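12. März, Werkstattbuch Drulidgate

Heute endlich wieder an Ultus gesessen, unserer Heldin, die im Spiel bisher leider vor allem gerettet wird. Danuta Żak hat ihr neue Dialoge geschrieben, und die sind richtig schön geworden — trocken, ein bisschen müde, sehr erwachsen.

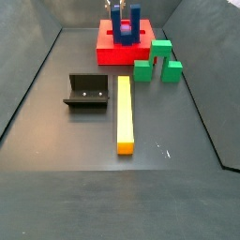 Zuletzt geändert: 12.03., 23:14 Uhr

Die Sterbeszenen habe ich auf bis zu 95 Frames gekürzt, vorher waren es 300, und das wirkte doch arg genüsslich. Rosser bleibt als Gegner drin, bekommt aber fünf Sätze weniger. Offen ist noch Szene 314, da stolpert sie mir zu niedlich. Bitte alle mal reinschauen!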